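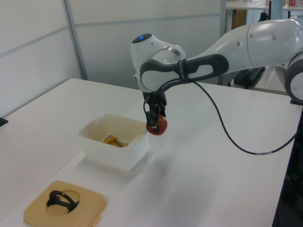 Skudlow is a small collection of notes and tables about putting loose household things into containers. It was made for people who study how everyday objects are sorted and who need plain records of what was put where. The first part covers the table set, where every layout is built on a white tabletop from a few containers and a few small things. A typical layout has a square translucent container with a yellow object already in it, a tan square piece with a round recess, and a small red ball that still has to find its place. The second part covers the drawer set, which is recorded only in tables.

What is in the folder

layouts.csv has one line for each layout, 556 lines in total.
objects.csv is the list of things, with a short name, a color and a size class.
containers.csv is the same kind of list for everything that can hold another thing.
notes.txt keeps remarks that did not fit in any column. Please read it before you use the drawer set.

How the layouts were chosen

Each layout starts from a card. The card says which containers are on the table and which objects go with them, but it does not say exactly where they stand. I wanted the positions to be a little different every time, as they are in a real home when somebody clears a desk. There are 16 cards in the table set. The cards were written in November and were changed one time after that, when Nogueira asked for more layouts in which a container is already partly filled. Before this change almost all containers started with nothing inside, and this made the sorting too simple.

Names of objects

The names are short and they describe how a thing looks. A ball is "ball, red" and not the name from the shop. When I was not sure of the use of a thing, I wrote the color and the general shape, for example "curved, black". I know that some users would like more exact names, but a wrong exact name makes more trouble later than a general one. If two objects have the same name in your copy, look at the size class, which should be different.

What we call a container

A container is any thing that can hold another thing so that it stays in place when the table is touched lightly. This includes bins and boxes with sides. It also includes flat pieces with a recess, if an object can rest inside the recess. Siltton, who used an early copy, counted only pieces with sides, so their totals do not agree with ours. Both ways are correct, but please say in your text which one you follow.

Columns in layouts.csv

card: the number of the card.
start: the objects that are already in a container at the beginning.
loose: the objects that are not yet in a container.
target: the container where each loose object should go.
result: one of "in", "out" or "edge".

The value "edge" means that the object rests on the rim and is neither inside nor outside. It is a rare value. Please do not change it to "out", even if your program accepts only two values. It is better to leave these lines away.

Known problems

In 3 lines the target is missing. I kept them because the other columns are good.
The size class of soft objects depends on how they were folded, so it should not be trusted very much.
In the drawer set, "left" and "right" are given from the side of the person who stands in front of the drawer. In the table set they are given from the long side of the table. I am sorry for this difference. It came from two older lists which were joined.
The color "tan" was written as "beige" in the first 100 lines of older copies. The present copy has only "tan".

Use and contact

You may use and share the tables for teaching and for research. Please keep this file together with them and mention the name Skudlow. The containers list was checked a second time by a colleague at Drunon, and the mistakes that remain are mine.

Corrections are welcome. Write the card number and the line number, and one sentence about what is wrong.

Rafsan Nanayakkara
Last changed: 6th July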